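Arnier and Detine present a method for teaching two-handed tasks to robots without a robot in the room

The engineering firm Arnier and its research partner Detine have today published the first results of Husar, a joint project on robot learning. The project examined whether a two-armed robot can learn everyday handling tasks only from recordings made by people, who carry out the work with hand-held grippers. The answer given by the results is positive, with some limits which are explained further in this release.

In the usual approach, a person steers the robot from a distance while it performs the task, and the movements are stored. This gives good data, but it is slow, and it needs a complete robot for every recording place. In Husar, the person holds one gripper in each hand and does the task directly at a table.

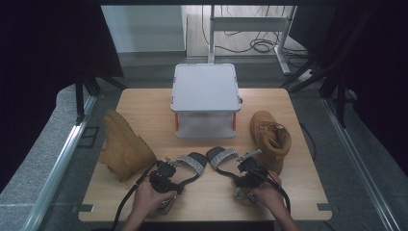

The Husar task set was chosen so that one hand alone is not enough, or is at least very inconvenient. It has 17 tasks with common household and workplace objects, many of which have no simple shape. A pair of laced work boots and a storage box with a clipped lid are typical for the set, and at the start of a recording they can lie in different positions, for example one boot on its side and the other more upright. Such variation is intended. A robot that has seen the boots only in one neat position will fail as soon as somebody puts them down differently.

For the published comparison, the team trained one control model per task. Each model received 122 recordings, made by 3 different operators. The same models were then tested on a two-armed robot which had not been used at any moment of the data collection. In 15 of the 17 tasks the robot reached the success level which the team had fixed before the tests. The two remaining tasks, tying a lace and folding a thin cloth, did not reach it.

"We were quite careful with our expectations," said Zbigniew Zieliński, who leads the project at Arnier. "What surprised me is how much depends on small differences between the operators. One person closes the gripper early, another waits. The model must see both, otherwise it learns a habit and not the task."

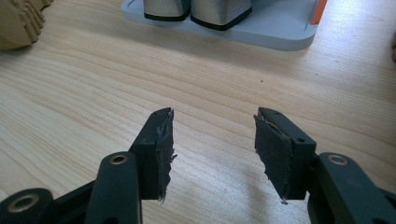

Contact between finger and object is the second subject of the study. The geometry of a gripper can be measured once and written down, but its surface changes with use. Pads in regular service become frayed, with torn edges and loose fibres, and this happens on both fingers of the gripper. The team therefore made a part of the recordings with new pads and a part with used ones. Models trained on the mixed recordings held smooth objects more securely than models trained on new pads only. The researchers recommend that the pad condition is noted together with each recording, so that other groups can compare results in a fair way.

The work will continue under the name Guvden, starting in March. The next step is longer tasks, in which several actions follow one after another, and a new attempt at the two tasks which were not solved. The task descriptions and the test procedure can be requested from the press office of Arnier.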